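What the grippers did to our Sundays

I've been putting off writing about work on here, partly because it's work and partly because half the people who read this blog are people I see in the break room at Lilteo. (Hi, Lorna. I know you read these on your lunch.) But three of you have emailed to ask how it's going with the automation thing, so I'm going to try to get it all down in one go before dinner.

If you're new, Lilteo takes in stuff people send back. Returned orders, mixed boxes from house clearances, bags of who-knows-what. We sort it, fold what folds, coil what coils, and get it back out to the shops. I've been on the small goods tables at the Telisville building for 7 years. My knees would tell you it's longer.

Last spring the company signed up with an outfit called Ziston to bring in robot arms for the sorting. There was a meeting. There was a slide with a smiling woman in safety glasses standing next to a machine, and she was the only person on any slide, which we all noticed! Then we had questions, and the questions went on so long that they had to send out for more coffee.

What came next surprised me, because for months there were no robot arms. There were just grippers that you hold in your hand. Two fingers, a camera, a grip at the back, and you go around picking things up with it the way you'd want a machine to pick them up. The recordings go to Ziston and that's what the arms learn from. So the first new job that automation made in our building was being the hand.

I signed up right away, mostly out of nosiness. Some of it you do on shift at the tables and some of it you can do at home, because they want all kinds of rooms and all kinds of mess, and boy, can I offer them mess. Home sessions pay by the hour, same rate as the floor. You do them whenever you like, and for me that ended up being Sunday, after laundry and before I lose the will to do anything.
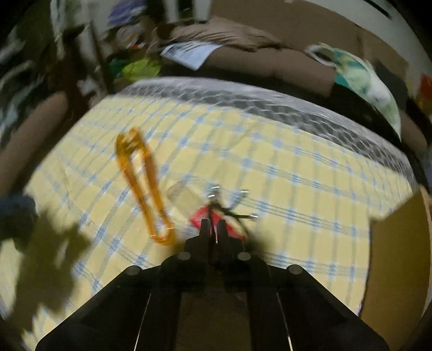 The first thing you find out is how clever your own fingers are. I've picked up cords and straps all day long for years and never gave them one thought. With two stiff fingers you have to decide where to grab, and if you grab in the wrong spot everything slides or the loop comes along with something else hanging off it. Thin wires are the worst. I would rather do a whole box of coffee mugs than one wire. Flat things on soft things are second worst, because you push down and the soft part just goes down with you.

Lorna Marquez, who has the table next to mine, was so much better at it than me that it was embarrassing. She talks to the thing she's picking up. "Come on, baby, over here." Ziston doesn't keep the sound, or so they say, and I hope that's true for her sake. By May she was the one showing new people how to do it, and a little after that it was in her job title, with a raise. She'd been at Lilteo longer than I had and in all that time nobody upstairs had ever asked her to teach anybody anything.

So that's the good part, and I do mean it.

The part I go back and forth on is what's happened on the floor since the arms came in. There are two of them now, at the far end by the dock doors, and everybody calls the pair of them Poon, which was the name of the project on the paperwork and just stuck. Poon does the boring bins. Boxes, bottles, anything with a firm shape. On a decent shift Poon gets through 1000 pieces, and I don't miss a single one of those pieces, believe me. My wrists feel better than they have in years.

But what's left for us is all the hard stuff. I used to get a tangle of cables, then a stretch of easy boxes where I could let my mind wander and plan supper. Now it's tangle, tangle, tangle, somebody's necklace drawer, tangle. Nobody took anything away from us on paper, the target even went down (we're at 102 pieces a shift now and it used to be 124), but I come home tired in a different place. Tired behind the eyes. I brought this up and to be fair to my supervisor she listened, and they now save us a cart of easy things to break up the afternoon. It's a little silly, a cart of boxes kept back from the robot so the humans can have a rest, but I look forward to that cart like recess.

And we're fewer. I don't want to skip over that. They didn't let anyone go, they just stopped filling spots when people left, and the row by the windows that used to be the loudest row in the place is shelving now. New folks get started on the grippers before they ever learn the tables, and I worry about that some. You can't show a machine how to sort a box if you've never had to sort one yourself, up to your elbows, with the truck waiting.

My sister asked if it bothers me, teaching the thing that might do my job one day. Some weeks, sure. Other weeks I watch Poon try to pick up a phone charger and I figure I've got time. It'll go at it, let go, go at it again from the other side, and I catch myself leaning the way it needs to lean - like when you press the brake on the passenger side.

What I asked for, and what a bunch of us asked for together, is that the hours on the grippers count toward seniority the same as hours on the tables. The home hours too. They've said yes to the first half and they're "looking at" the second. I'll let you know. If you work someplace that's about to do this, ask that question early and get it in writing, because we asked it late.

Okay, the oven's beeping. I've got one more session to do tonight and I'm saving the wires for last.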